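Nirkitz Corner Sofa with Chaise – Cream Leather

18 shares | 6 comments
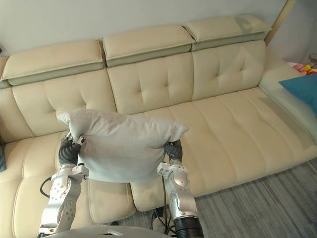

Nirkitz sectional in cream, with light grey and teal blue pillows.

The Nirkitz is the sofa we end up sitting on ourselves when the shop goes quiet on a Thursday afternoon, and I could talk about it for hours! It's a big, generous corner piece with a proper chaise, long enough to stretch out on with a book and fall asleep before page two.

The headrests are my favorite part. There are three of them, thick and padded, and each one adjusts separately, so one person can sit upright with their coffee while the next one slouches (this settles a lot of arguments in my house). A narrower grey-green band runs under each headrest and keeps all that cream from looking too plain.

The back cushions are tufted in cross and diamond shapes, and the leather puffs up softly between the stitches. On the seat the stitching changes to padded ribs, and on the chaise those ribs run lengthwise. It's a lot of pattern for one sofa, but in a single pale color it stays calm – even against a plain white wall.

The leather is smooth and it does crease with use. I like that look, but if you want a sofa that stays perfectly crisp, come and sit on this one before you decide. For cleaning, use a soft, barely damp cloth and then a dry one. Wipe the headrests most often, as hair products leave marks on pale leather.

Item number: 571
Color: cream with grey-green bands
Chaise: right side as you face the sofa; left side to order
Deposit: 50 percent
Pillows: sold separately

Left-side orders placed now arrive in January. Ask for Renata Szczepańska at the Gamach showroom if you'd like leather samples mailed to you.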